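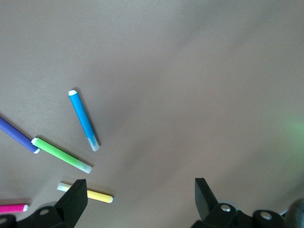

Tanero wanted to know first how deep I'd planted it, and fair enough, I should have said! It's a bare root weeping cherry from Grindent, 14 inches down to the top roots. It leafed out fine in spring, then dropped everything by August. Is it dead, or can I move it up now?

Olen
November 3, 2025
Way too deep. I did the same with a plum (my first tree ever) and lost it. Scratch the bark with your thumbnail, and if it's green underneath, wait until it's fully dormant, lift it in December and reset it so the root flare shows. Keep mulch 6 inches off the trunk. Mine was in clay, so yours may have a better shot.

Yakubu
I'd just buy another one, cherries are fussy. Did you keep the receipt? Some nurseries replace them the first year.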